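Print this entry | E-mail this entry

Notebook — household chores bench, Trillthorpe lab
July, Tuesday, started 9:40

Carrying on from last entry. The question from Paquette is still the same one: which chores on their list could a two-armed machine do today in an ordinary flat, without someone standing next to it. They want a yes, no or not yet against each line. I have been putting off the cloth items and can't any longer.

Status of the list before today:

Wiping a flat surface — yes, if the surface is clear.
Loading a basket with rigid items — yes, slow.
Emptying the same basket — yes if items don't overlap, otherwise no.
Folding a cloth of known size — not yet.
Picking up a cloth and finding what is under it — no.
Anything with a strap or drawstring — no.

The rigid items are mostly settled. The Dullach arm did 20 basket loads on the low table last week and lost one item, which rolled. It had rolled for me too when I set it down, so I'm not marking the arm down for that.

Cloth is a different matter. The policy trained on the Tallthorpe demonstrations does well on thin tea towels and badly on anything stiff. A tea towel hangs from a pinch and the shape is easy to read. Felt doesn't hang, it bends once and holds the bend, and the arm treats the bend as an edge. Of 12 attempts on stiff cloth it grasped a true edge in five. The other seven were grabs at a ridge in the middle, which lifts the cloth but leaves it bunched when it comes down.

Lindiwe Kekana's view is that the demonstrations are at fault and the network is fine. I went through 100 of the Tallthorpe clips to check. She is right that the cloth nearly always starts square to the table and flat. There is hardly one where a corner is already turned over, and in a real flat a corner is turned over most of the time.

So the new demonstrations start from untidy. Rules agreed this morning:

1. Drop the cloth, don't lay it.
2. At least one corner up or folded at the start.
3. Basket stays on the table, position changed between runs.
4. Small objects may be left near or under the cloth.
5. No straightening by bare hand once recording has begun. If it goes wrong, finish the run and mark it.

Rule 5 is the hard one. My own habit is to smooth the cloth flat with a palm before doing anything else, and two fingers on a bracket can't do that. The nearest thing is to press one fingertip near the edge and drag with the other hand, which takes three or four goes. I timed myself folding the felt once by hand and once with the grippers. By hand, four seconds. With the grippers, 38. That gap is there before any robot is involved, and it should go in the report to Paquette, as they tend to assume the slow part is the software.
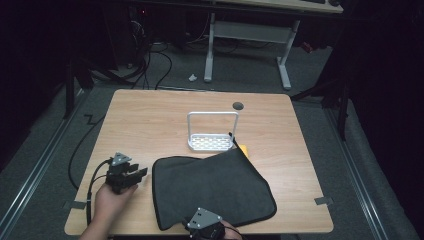 Felt-like cloth with back corner folded up, white basket behind. Both hand-held grippers in use.

Notes from the morning runs:

— The strap is a nuisance. It sticks up and gets taken for an edge, by me as well. Keep it in the set.
— Yellow object next to the basket is hard to find when the cloth edge covers most of it. Want a few runs where it is fully covered, logged separately.
— Dark cloth with black fingers gives poor contrast at the contact point. Try a pale cloth before touching the lighting.
— Basket handle is tall enough to catch a wrist. Changed my approach to come in from the front only. Need some from the side too or the arm will never learn it.
— Left cable drags when I reach across. Re-route before the afternoon.

Interim answer for the list: folding stiff cloth stays at not yet. Retrieval from under a cloth stays at no. I would move neither on the strength of a retrained policy until it has been run on a table it hasn't seen.

To do: pale cloth from stores, ask Lindiwe for the clip index, repeat the timing with someone other than me.

Stopped 12:15.

Contact the bench | © Trillthorpe lab notebooks | Back to top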